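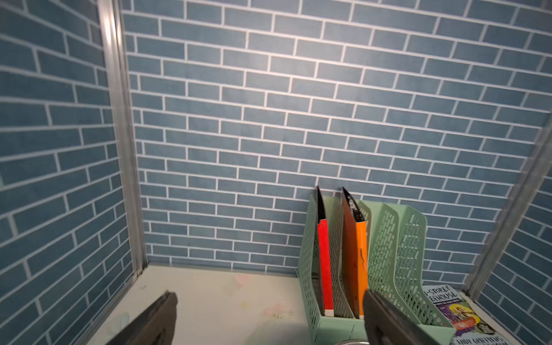 斯克尔金(Skerkine)射击俱乐部 常见问题

大家写信来问的事情,翻来覆去其实就那么些,我们索性整理在一起,您泡杯茶慢慢看。要是看完还有疑问,尽管来信,我们很乐意多聊几句。

我从来没摸过枪,可以来吗?
当然可以,欢迎还来不及呢!我们的会员里,有不少人第一次来的时候连靶纸该挂哪一面都不知道。新手请先报名入门课,课程分2次上完,由Chathurika Bandara带课。她讲得细,也很有耐心,同一个问题您问上三遍都没关系。

入门课用什么枪?
用俱乐部的.22口径运动步枪,后坐力很小,声音也比许多人想象的轻。想试霰弹枪的朋友,请等入门课结束以后再约飞碟场。

霰弹枪的枪托总是硌肩膀,是枪不好吗?
多半是托长不合适,或者抵肩的位置偏外了。先别急着换枪,带来让Arvo Saarela看一看,他摆弄枪托已经有年头了,往往加一片垫板就舒服许多。Stankevičius牌的垫板我们柜台有货,Watier的要预订,大概得等一阵子。

可以带自己的枪和弹药吗?
可以,证件请随身带齐。枪支进门时必须退空弹药、打开枪机、装在枪盒里,到了射击位才能取出。钢芯弹和曳光弹一律不收,这一条没有商量的余地,还请体谅。

一次要打多少发?
看您自己。入门课每人每次将近300发听着吓人,其实那是全班加起来的数,摊到每个人头上很轻松。平时练习,慢慢打、打得认真,比一口气打完一整盒有收获得多。

一节课几个人?
最多8位学员,配3名安全员。人再多,我们就照看不过来了。

孩子能来吗?
可以在观众区陪着,由家长全程看护,耳罩前台免费借。少年气步枪班设在武尔卡莱克(Vurkaleck)分馆,报名请直接联系那边。

七月开放吗?
开放,只是飞碟场要检修抛靶机,室内靶道照常。

临时来不了怎么办?
提前打个电话就好,课时给您留着。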